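Tivley gripper comparison

The Tivley gripper comparison is a long-running and rather friendly series of trials in which hand-held grippers are tried against one another on ordinary household jobs. It was begun in Skunenham by Setsuko Kikuchi, who felt that tests done with tidy wooden blocks said very little about how a pair of fingers would cope with the muddle of a real home.

Each gripper is given 20 tasks, most of them to do with lifting things out of baskets, bags and boxes, and every task is repeated until the set reaches 1000 attempts. Two designs, the Ferrand and the Tulari, have been through the whole set so far.

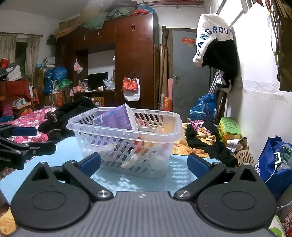

Scoring is kept simple. A lift counts if the object clears the rim of its container and is put down again without being dropped, and a crushed carton counts as a miss, however neatly it was carried. The Ferrand did well with stiff cartons, while the Tulari – slower to close, but gentler with it – was the better of the two on cloth and soft packets.

Finger pads have caused more discussion than anything else in the series. Kikuchi's notes, which run to 64 pages and wander pleasantly in places, suggest that a worn pad can matter more than the choice of gripper, and later rounds therefore begin with a fresh pair.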